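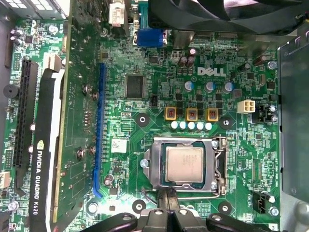 Dell desktop board, socket open, processor still in it.

Spent the week sorting out what happens to old office gear in Yeo. Short thread for anyone with a shed full of it.

The transfer station on Tratidgate Road takes computers, monitors and printers free from households. Businesses pay by weight. The gate shuts at 4 pm, and they mean it.

Don't put any of it in the kerbside bin. Laptop batteries go in the separate drum near the office – tape the terminals first.

We cleared out 7 towers from the old club office. The hard drives came out beforehand and went through the shredder at Skiltusska. Ask for the certificate if you had member records on them.

The council's last e-waste day took in 391 items. 223 were screens. I was expecting more printers, going by my own street.

If a machine is decent, try the repair bench at the library before the tip. They want 8 GB of memory as a minimum and no cracked cases. Power cords are always welcome.

Cartridges are a different stream again. The post office has a box for them, usually full by lunch.

Next e-waste day is in January. It's capped at 300 cars, so book on the council site. Bookings for Somen residents open the same morning as ours.

Will add the link when the page is fixed.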